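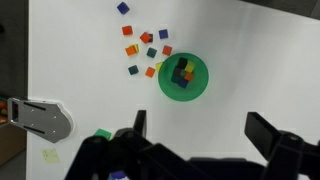 Stale position data in a small gripper cell
Speaker notes, Hultmont technical meeting, 1 Nov 2021

Opening

Say at the start that there was no injury. The damage was one cracked bowl and a bent fingertip. The talk is about why the cell carried on moving after it had lost a signal it needed.

Give the task in one sentence: pick cubes, put them in the bowl, repeat. Most of the audience will know the Birkusis control software, so skip the slide on its layout unless asked.

What happened

The fault came in April, on cycle 192 of an overnight trial. The gripper closed on a cube and began to move across. Its finger position signal then dropped out. The software kept the last good value and went on reporting a closed gripper with a part in it.

The cube had already been lost. The arm went to the bowl, opened on nothing and started the next pick with the fingers wider than the program believed. On the way down one finger met the rim. The protective stop worked, but late. By then the bowl had cracked.

Pause here. People usually ask about the force limit. It was set and it was active. It had been chosen for a flat table, with the load spread over both fingertips — one finger on a rim is a different case, and we had not tested it.

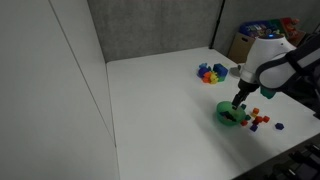

Why the stop was late

Two causes, to be kept separate.

First, the position value carried no age. A reading taken a moment ago and a reading taken before the dropout looked the same to the program. The log shows 21 cycles earlier in the night with short dropouts, all of them passed as normal.

Second, the bowl made a weak contact hard to spot. Cubes pile up in it and lean on each other, so the fingers touch something on many good cycles. The contact threshold had been raised to stop false alarms. I approved that change and the reason was not written down.

Do not blame the Hubmann connector yet. It was sound when opened up.

The wiring

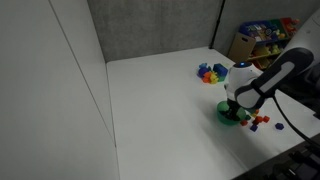
The dropouts followed wrist height, which pointed to a conductor failing under bending. Plotting signal loss against height gave a clear band near the bottom of the stroke. With the fingers down in the bowl, as on this slide, look at the black cable hanging from the underside of the arm: it curves down and to the right. A run shaped like that changes its bend each time the arm rises and falls. Our broken conductor was at the tightest point of such a curve, inside undamaged insulation, and a visual check would have missed it.

Changes made

Every position reading now has a time stamp. Any reading older than 30 ms stops the arm.

After each transfer the fingers are driven fully open and the value is compared with the known end point. It costs a little time per cycle.

The force limit over the bowl is lower than over the table. False stops have gone up, and we accept that for now.

The cable has a larger bend radius and a replacement interval. The interval is a guess until the Grullness bend test reports.

Questions to expect

Would a camera check have caught it? Possibly the missing cube, but not the stale value.

Is the cell safe to work beside? The guarding assessment is a separate document and was not changed by this fault. Nobody is to reach in while the arm has power, including to pick up dropped cubes.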